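Nudance (cloth folding method)

Nudance is a way of teaching a robot to fold small cloths by copying what a person does with a hand-held gripper.
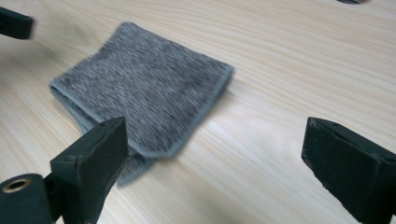

It grew out of an older project called Plendus, which I've written up on its own page, so I'll stick to the folding part. I've been following this one since the early write-ups and I still think it's a lovely bit of work, mostly for how plain the idea is. A person folds the cloth with the gripper tool, a camera on the tool records the whole thing, and the robot learns from the recordings. No motion capture, no markers on the fabric!

How it works

Each recording gets chopped into short pieces, and every piece is labeled with the gripper's path and how far the fingers are open. The learning program (it goes by Aliyu, and the two names get mixed up a lot) looks at the last 8 camera views and guesses the next stretch of movement. Then it looks again and guesses again. That second look matters a great deal with cloth – a towel never lands the same way twice, so a long plan made at the start is usually out of date by the first crease.

The part I like best is how it deals with edges. Fuzzy fabric is a pain for a camera, because the pile blurs together and a fold can pass for a plain surface. Nudance gives extra weight to the border of the cloth during training, so a bound edge or a hem becomes something to steer by. Cloths with no trim at all give it more trouble, and I'll get to that.

Results

The main test used 339 recorded folds for training. The robot was then given 36 tries on cloths it hadn't seen before, and 27 of them ended in a fold the testers accepted. Accepted means the corners met within a finger's width, which I'd call fair but not strict. If you fold your own towels that way you're doing fine.

Most of the misses came from picking up two layers when it wanted one. A thick cloth that is already folded puffs up a little, and the lower layer can poke out right where the gripper is headed. The same thing happens to me with fleece blankets, so I have some sympathy.

Known problems

Untrimmed cloth, as I said. Also shiny tables – a bright patch next to a pale edge can throw off the edge finding, and the published fix (turn down the lights) feels like a bit of a dodge. Anything bigger than a hand towel is outside what the method was made for.

Related work

Setumetti is the version for bags and sleeves, and it uses the same recording tool with a different training recipe. It has its own page, though the results table there is still missing.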